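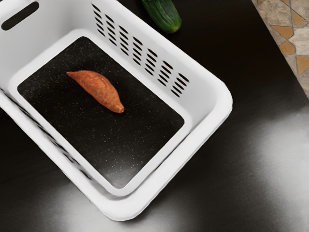

Süßkartoffel im Korb, Gurke daneben auf dem Tisch. Simulation, Tischszene.

Werkstattbuch > Fernsteuerung > Simulation > Korbaufgaben

Drucken | Per E-Mail senden

Vormachen im Simulator: Korb, Gemüse und eine neue Kupplung

Vorweg das Wichtigste, falls jemand nur die ersten Zeilen liest: Die neue Kupplung in Janimeck läuft, und sie ist großartig! Pedal treten, Arm folgt der Hand. Pedal loslassen, Arm bleibt stehen, und man kann die eigene Hand in aller Ruhe wieder in eine bequeme Haltung bringen. Bisher mussten wir bei langen Wegen über den Tisch den Handgriff weit vom Körper wegstrecken, und genau dort, mit gestrecktem Ellbogen, wurde gegriffen. Man sieht das den alten Aufzeichnungen an, die Bahnen zittern auf den letzten Zentimetern.

Die Kupplung selbst ist wenig Code. Beim Treten wird die Pose des Handgriffs und die des Greifers gemerkt, danach wird nur noch die Differenz übertragen. Fummelig war die Drehung. In der ersten Fassung wurde sie im Weltkoordinatensystem aufaddiert, und nach dem zweiten Nachfassen drehte der Greifer schräg weg, obwohl ich das Handgelenk gerade nach links bewegt hatte. Jetzt wird relativ zur gemerkten Pose gerechnet, seitdem fühlt es sich an wie eine verlängerte Hand. Wer den alten Zweig noch lokal hat: bitte wegwerfen.

Abtastung der Handgriffpose liegt bei etwa 100 Hz, der Simulator holt sich immer den jüngsten Wert. Kein Puffer mehr. Den Puffer hatte ich mal eingebaut, damit die Bahnen glatter werden, er hat aber vor allem die Verzögerung vergrößert, und wer mit Verzögerung steuert, fährt in lauter kleinen Schüben. Geglättet wird ab jetzt erst nach der Aufzeichnung, Rohdaten bleiben daneben liegen.

Zur Aufgabe. Wir üben Umräumen mit dem weißen Korb, also Sachen hinein und Sachen wieder heraus. Die Süßkartoffel ist mein Lieblingsobjekt geworden. Sie ist krumm und an den Enden dünner, da muss man beim Vormachen wirklich eine Entscheidung treffen: quer über den dicken Teil zugreifen oder weiter hinten am schmalen Stück. Ich mache es quer über die Mitte und drehe den Greifer vorher über dem Korb ein, nicht erst unten. Unten ist der Rand im Weg.

Überhaupt der Rand. Er ist dick und rund, die Wände laufen nach unten zusammen, und von einer schrägen Ansicht aus unterschätzt man ständig, wie nah die Finger schon an der Wand sind. Der Blick von weiter oben hilft enorm. Ich schalte inzwischen vor jedem Absenken um, ganz automatisch, und habe mir dafür eine Taste auf den Handgriff gelegt (die untere, die obere ist weiterhin »Versuch verwerfen«, bitte nicht verwechseln, mir ist das schon passiert).

Der schwarze Tisch spiegelt übrigens ordentlich. Erst wollte ich den Glanz herausnehmen, inzwischen mag ich ihn. Die Spiegelung unter einem Gegenstand verrät beim Absetzen recht gut die Höhe, fast wie ein Schatten, und für das spätere Lernen schadet ein bisschen Unruhe im Bild bestimmt nicht. Bleibt also drin. Der gesprenkelte Korbboden auch.
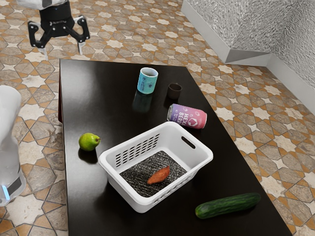 Herside, 22. August 2021

Heute komplette Szene mit allem, was wir als Beifang auf dem Tisch haben wollten: Birne, Gurke, türkiser Becher, der kleine dunkelbraune, dazu die liegende Dose in Violett und Rosa. Vor allem der braune Becher ist fies. Dunkel auf Schwarz, auf dem kleinen Monitor habe ich ihn in der Vorbereitung glatt übersehen und mit dem Unterarm des Roboters umgeschubst. Auf dem großen Schirm ist er gut zu erkennen, also bitte nur noch dort steuern.

Die Dose liegt dicht am rechten Tischrand und hinter der Korbecke. Wer von dort etwas holen will, sollte zuerst hoch, dann hinüber, dann herunter. Der direkte Weg sieht eleganter aus und endet gern am Korb. Ich habe es mit der Kupplung in zwei Zügen gemacht: erster Zug bis über die Dose, loslassen, Hand zurückholen, zweiter Zug senkrecht hinunter. Das ging so angenehm, dass ich es gleich dreimal hintereinander gemacht habe, einfach aus Freude.

Startstellung: Finger offen, Spitzen nach unten, Greifer neben dem Tisch. Bitte dabei bleiben! In den älteren Sitzungen hat jeder angefangen, wo er gerade stand, und beim Auswerten war der Anfang der Bahn kaum zu vergleichen. Der Rücksetzknopf fährt jetzt von selbst dorthin, man muss nur warten, bis der Statusbalken unten grün ist.

Stand der Sammlung: 879 Vorführungen im Ordner Pakley, die verworfenen nicht mitgerechnet. Die ältesten davon sind noch ohne Kupplung entstanden. Ich möchte sie behalten, aber gekennzeichnet, damit man beim Training mit und ohne vergleichen kann. Feld im Kopf der Datei heißt »kupplung«, ja oder nein, bei alten Dateien bitte nachtragen und nicht leer lassen. Leere Felder liest das Skript als ja.

Dann noch der Vergleich mit dem Handführen. Drüben im Zawadzka-Labor führen sie den echten Arm direkt an der Hand durch die Bewegung, und ich durfte es ausprobieren. Herrlich! Man spürt sofort, wenn etwas klemmt, und nach kurzer Zeit denkt man gar nicht mehr über Gelenke nach. Dafür ist man selbst dauernd im Weg und verdeckt die halbe Sicht, und feine Greifbewegungen fand ich mit zwei Händen am Arm mühsam. Bei uns fehlt das Gefühl für den Kontakt. Ein leichtes Brummen im Handgriff, sobald eine Fingerspitze etwas berührt, wäre ein schöner Anfang. Der Motor dafür sitzt schon im Gehäuse, er ist nur nicht angeschlossen. Die Kontaktkräfte liefert der Simulator ohnehin in jedem Schritt mit, die werfen wir bisher weg.

Drei Sachen sind noch offen. Die Gurke rollt nach dem Loslassen manchmal weiter, als ich es einer Gurke glauben würde; Rollreibung prüfen, vermutlich steht da noch der Vorgabewert. Der Greifer schließt mit voller Geschwindigkeit, sobald man den Abzug nur antippt, hier fehlt eine Kennlinie mit weichem Anfang. Und das Pedal rutscht auf dem glatten Boden davon, ich habe es mit Klettband am Teppichrest befestigt, hält bisher.

Für September würde ich gern die Gegenstände bei jedem Rücksetzen zufällig verteilen und den Korb mitdrehen. Im Moment kenne ich die Anordnung fast auswendig, und das merkt man meinen Bahnen an. Ein Mindestabstand zum Tischrand muss dann mit hinein, sonst fällt uns beim Start die Birne herunter. Wer Lust hat, eine Stunde am Handgriff zu verbringen: Tür ist offen, Kalibrierung steht auf dem Zettel am Monitor, Sitzhöhe bitte vorher einstellen und erst danach kalibrieren.

Drucken | Per E-Mail senden

Zuletzt im Werkstattbuch
Abzug am Handgriff: Feder getauscht, Nullpunkt neu
Janimeck, Einrichten auf einem frischen Rechner
Handführen im Zawadzka-Labor, Notizen vom Besuch
Pakley: Ordnerstruktur und Dateikopf
Warum die Finger beim Schließen durch die Tasse gingen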